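How I Made a Picture Book for First Graders (Project Report)
by Mafalda Coelho

So my project was to write an early reader, the kind with one short sentence per page, and then try it out on real kids. I figured it'd take a weekend. It took all of November!

The book is called Olovel Finds a Hat. Olovel is a goose. She lives in Vundville and she's bossy, and the hat belongs to somebody else (that's the whole plot). My first draft ran 1000 words, and Mr. Lockyer, my advisor, told me to cut it down to something a six-year-old could finish before snack. I got it to 30 pages with 49 different words in the entire thing. Cutting "umbrella" hurt - I loved the umbrella page.

Hélder Prata did the drawings in ink and colored pencil. We fought a little over whether geese have eyebrows. His does.

Then I read it with 26 first graders at Tostdale, in small groups. They laughed at the hat landing in the soup, which I expected, but the page they wanted again was the one where Olovel just says "No."
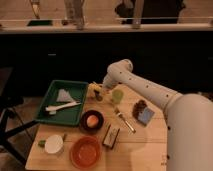
The word that tripped most of them up was "through," so I swapped it for "in" and changed the picture to match. I'd also put the page turns in the wrong spots. If the surprise is already on the right-hand page, kids see it before you've read the left one. Hélder redrew four pages for that and was pretty nice about it.

Next I want to write the sequel, where the goose gets a library card.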